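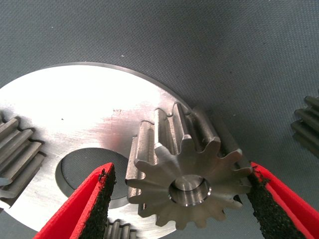 Steel spur gear with a round center bore.

About Sarex

Sarex is a family-owned supplier of replacement gears, shafts and bearings. We sell to repair shops, food plants, print shops and farms that need to keep older machines running. Most of our orders are small. Plenty of them are for a single part.

The company started as a sales counter in Ulten with a staff of two and a shelf of secondhand catalogs. Customers brought in worn parts from machines whose makers had gone out of business, and we looked for something that would fit. We still do that every day. Today we have 13 employees and keep 814 part numbers in stock at our Ulten warehouse.
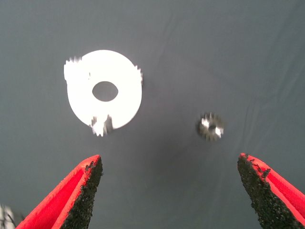

In July of our second year we took over the stock and drawings of Talebi, a local machine shop that was closing. The drawings go back a long way and cover conveyors, balers and bakery mixers. They are scanned and indexed now, and we search them whenever a customer calls with a machine name and not much else.

What we do

We match parts by sample, by drawing or by measurement. If you send a sample, please wipe it down and include a note with the machine name and a daytime phone number. For spur gears we need the tooth count, outside diameter, bore and face width. 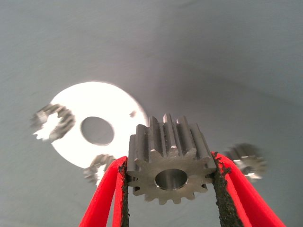 Spur gear, end face and bore.

If we don't stock the part, we will quote to have it cut. Short runs of up to 70 pieces are handled by the shop next door. Larger runs take longer and are quoted separately. We do not rebuild gearboxes, but the front desk can give you a list of shops that do.

Promoris

Promoris is our online ordering system for account customers. It shows stock, prices and past orders, and you can reorder from an old invoice. Accounts are free to open. Phone and counter orders are still welcome.

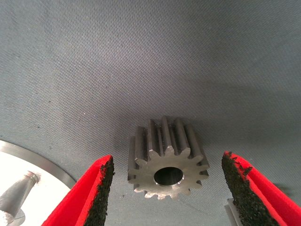 Visiting us

The counter is open from 9 to 4 on working days. Parking is behind the building, next to the loading door. Please call first if you are picking up a heavy order.

Page last updated 24/06/2021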